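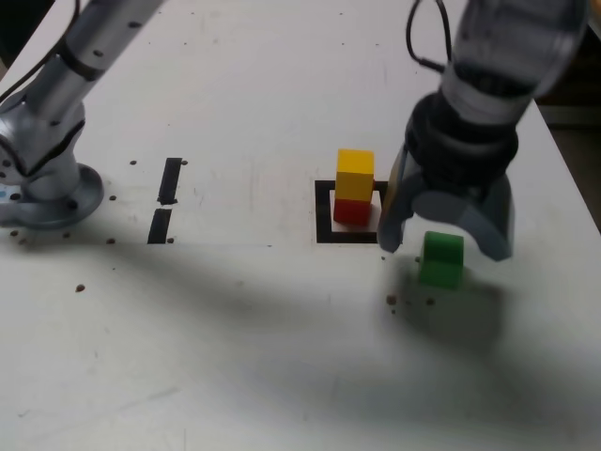 Grey scuffs and small dark specks on a white tabletop.

Clamordale to treat library tables with 'ten-year' coating, but test results are thin

Jan 26, 2026

Clamordale Council is to have the tables in its libraries and community rooms treated with a clear coating that the maker says will keep them free of marks for ten years. The product, called Jonda, has been on sale for less than two.

The work will be done by Ramoven, the company that makes it, and should be finished by the end of May. The council will pay £3400 for the first stage, which covers the central library and the Boychuk Rooms next door. Two branch libraries will follow if the first stage is judged a success. How it will be judged has not been set down in any paper the council has published.

The case for spending the money is easy enough to follow. Most of the tables are white and were bought together when the central library was refitted. They show everything. Staff have complained for a long while about pen marks, grey streaks and the rings left by mugs, and the council says the tops now look "well past their age". New tables would cost a good deal more than a coat of something clear, and the frames underneath are sound.

What is less easy to follow is where the ten years comes from.

Ramoven's leaflet says Jonda "resists scuffs, stains and daily knocks for a decade". A line in smaller print at the foot of the back page says the figure is worked out from a rubbing test, in which a pad is drawn across a coated panel 1000 times. The leaflet does not say how hard the pad was pressed, what it was made of, or why 1000 rubs should be taken to equal ten years in a public building. A busy library table might well get through that many passes of a sleeve before the summer holidays.

Asked about this, Ramoven said the test was "standard for the trade" and that its own customers were the best proof. It named 4 of them. One is a dental practice, one is a show home, and the other two are offices belonging to Ramoven. All were treated within the past 18 months, so none can say much about the years that come after.

The company also sent a sheet of photographs taken before and after treatment. The 'after' pictures are certainly brighter. They also seem to have been taken in better light, and in two of them the table is not the same shape as it was before.
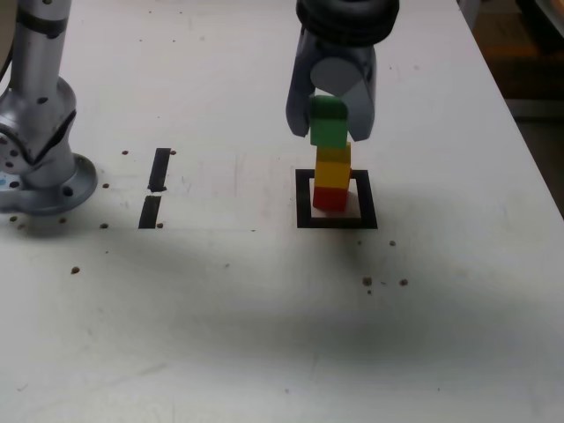 The council did carry out a trial of its own last year, and its report on Jonda leans on it heavily. The report says a treated table in the Boychuk Rooms "performed very well against an untreated table over an extended period". The extended period was 3 weeks. The treated table stood by the window at the far end, where the reading group meets. The untreated one was beside the door, under the leaflet rack and next to the drinks machine. Nothing in the report suggests the two were ever swapped, and it gives no measure of how much either was used.

None of this means the coating doesn't work. Hard clear finishes have been put on shop counters and school desks for many years, and a decent one will slow down wear. Anyone who has varnished a kitchen table knows the difference it makes. But a coating can only protect what is under it, and it can't take out a scratch that is already there. Many of the marks the council wants to be rid of are scratches, some of them deep enough to catch a fingernail. Ramoven says its fitters will "prepare and refresh" each surface first. When pressed, it said this meant washing it and going over it lightly with a fine abrasive pad.

That leaves a fair chance that the old marks will be sealed in. A council spokesperson said some would "remain faintly visible" but that the overall look would be "much improved", and added that it would be wrong to expect tables in daily use to look new. Few people would argue with that. It does sit oddly beside the report, which promises tables "restored to as-new condition".

Then there is the guarantee. It runs for ten years on paper, but it falls away if the surface is cleaned with anything other than Ramoven's own spray, sold in five-litre bottles. The cost of the spray is not part of the £3400. The council said it would be met from the normal cleaning budget and that it did not expect a large rise. It could not say how many bottles would be needed in a year, or whether the price is fixed. The guarantee also leaves out damage from "sharp, rough, hot or heavy items", a list that takes in most of what gets put on a table. Craft sessions are held in the Boychuk Rooms every week in term time, with scissors, glue guns and clay. The council said mats would be provided.

If mats are to be used anyway, some regulars wonder why they weren't tried first. One parent at the toddler session said she would rather the money had gone on mending the heating in the back room, which has been off since before Christmas. Another visitor, who uses the library most mornings to read the papers, said he had no view on the tables and had not known they were thought to be a problem. He did have a view on the opening hours.

Library staff were more hopeful. One said that even a couple of years of easier cleaning would be welcome, as the tops take a lot of scrubbing at closing time and the results are poor. She had tried the treated table herself and found that felt-tip came off with a damp cloth. "Biro didn't," she said.

The council says the rooms will stay open while the work is done, with tables treated a few at a time. Each one has to be left overnight and kept clear of anything heavy for four days afterwards. Groups that meet in the Boychuk Rooms have been told they may be moved at short notice, though no list of dates has been put up yet.

A review of the first stage is due before any money is set aside for the branches. It will be written by the same department that wrote the report. Copies of that report can be asked for at the central library desk.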